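3.2 Shelf height and time spent choosing

The second part of the study looked at whether the height at which goods are placed changes how long shoppers take to choose. Observations were made during July in two shops, one in Stunach and one in Pirnum. Both sell household goods and dry foods, and both kept their usual layout for the whole period. Staff were asked to refill shelves before opening so that gaps did not affect the results.

A visit was counted when a shopper stopped in front of a rack and either took an item or moved on. In total 718 visits were recorded in Stunach and 794 in Pirnum. Visits by groups were treated as one visit, and the time was taken from the first person to stop. Visits longer than 30 minutes were left out. 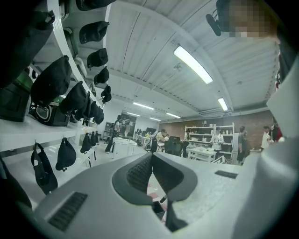 Figure 4. Shelving rack and red-and-white floor.

Shoppers in both towns took longest over goods on the lowest shelf. Part of this may be due to the size of the print on price labels, which was the same at every height and so harder to read from a standing position. The effect was weaker in Pirnum, where the aisles are wider and people could step back. Goods at eye level were chosen fastest, in line with the earlier pilot in Preslow, although the pilot covered only 29 visits and should be read with care.

Time of day made little difference once the number of people in the shop was taken into account. On busy mornings shoppers tended to give up on the lower shelves sooner, and several returned to the same rack later in their trip. These returns were entered as separate visits, so the averages for the lowest shelf are probably too low. Section 3.3 deals with returns in more detail.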